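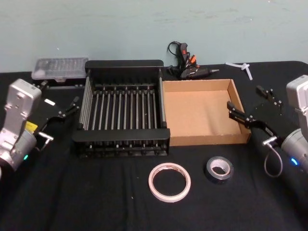
Muss man beide Greifer neu kalibrieren, wenn nur an einem Arm die Finger getauscht werden?

Es genügt der Arm, an dem getauscht wurde, solange Kameraposition und Tischhöhe unverändert bleiben. Danach sollte trotzdem ein Vergleichslauf mit beiden Armen erfolgen, weil sich Abweichungen erst im direkten Vergleich zeigen.

Greifervergleich am Zweiarmplatz
Yayra Amegashie, Stand 11. Dezember 2018

Die Anleitung beschreibt den Vergleich zweier Parallelgreifer an flach liegenden Ringen. Als Prüfkörper dienen Klebebandrollen, als Ablagen ein Abtropfgestell und eine offene Kartonschale. Gesteuert wird über Larna, die Auswertung läuft in Belteo. Wer einen anderen Controller verwendet, muss die Parameternamen anpassen.

Vorbereitung

Gestell und Schale nebeneinander in die Tischmitte stellen, das Gestell links, die Schale rechts. Die Rollen liegen vor den Ablagen auf dem schwarzen Tuch. Das Tuch glatt ziehen, vor allem im Bereich der Startpositionen. Schon eine kleine Falte hebt den Rand der Rolle an und verschiebt den Kontaktpunkt der Finger.

Beide Greifer öffnen und auf gleiche Höhe über dem Tuch fahren. Diese Stellung in Larna als "Start" speichern, für jeden Arm getrennt. Kabel am Greiferflansch so führen, dass sie beim Drehen des Handgelenks nicht spannen - einmal von Hand bis zum Anschlag durchfahren und nachsehen.

Nullpunkt und Schließweg

1. Greifer vollständig schließen, Encoderwert ablesen und als Null übernehmen.
2. Greifer vollständig öffnen. Der Wert muss bei 3.000 Schritten liegen. Weicht er um mehr als 40 Schritte ab, den Sitz der Finger prüfen und bei Punkt 1 neu beginnen.
3. Schließgeschwindigkeit für beide Arme identisch setzen. Die Voreinstellungen unterscheiden sich je nach Firmwarestand.
4. Stromgrenze zunächst niedrig wählen und nur erhöhen, wenn die Rolle beim Anheben rutscht.

Greifpunkt

Ringe lassen sich von außen über den ganzen Durchmesser fassen oder an der Wandung, ein Finger innen, einer außen. Für den Vergleich wird nur der Wandungsgriff verwendet. Er hängt weniger vom Außendurchmesser ab, verlangt aber eine genauere Höhe: Setzt der innere Finger auf dem Tuch auf, meldet der Regler einen Kontakt und bricht ab. Die Eintauchtiefe deshalb für jede Rolle einzeln einlernen.

Ablegen

Der linke Arm bedient das Gestell, der rechte die Schale. Über dem Gestell die Ablagehöhe auf die Stäbe beziehen, nicht auf die Tischfläche. In der Schale gilt der Kartonboden. Greifer öffnen, senkrecht abheben, erst dann seitlich wegfahren. Bei schräger Ausfahrt nimmt der innere Finger die Rolle mit.

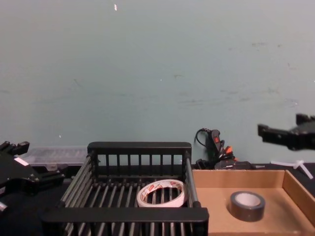 Abb. 2: Weiße Rolle im Gestell, graues Gewebeband in der Kartonschale.

Auswertung

Pro Lauf werden 2 Werte protokolliert: der Motorstrom beim Schließen und der Versatz zwischen Soll- und Ist-Ablage. Belteo liest die Larna-Protokolle direkt ein, sofern das Dezimaltrennzeichen auf Punkt steht. Läufe mit Abbruch nicht löschen, sondern markieren. Sie fehlen sonst in der Quote.

Die Fingersätze von Frimpong und Naltevley haben unterschiedliche Auflageflächen. Stromwerte daher nur innerhalb eines Satzes vergleichen, den Versatz auch satzübergreifend. Die Tabelle mit den Einstellwerten für den schmalen Fingersatz folgt im Januar.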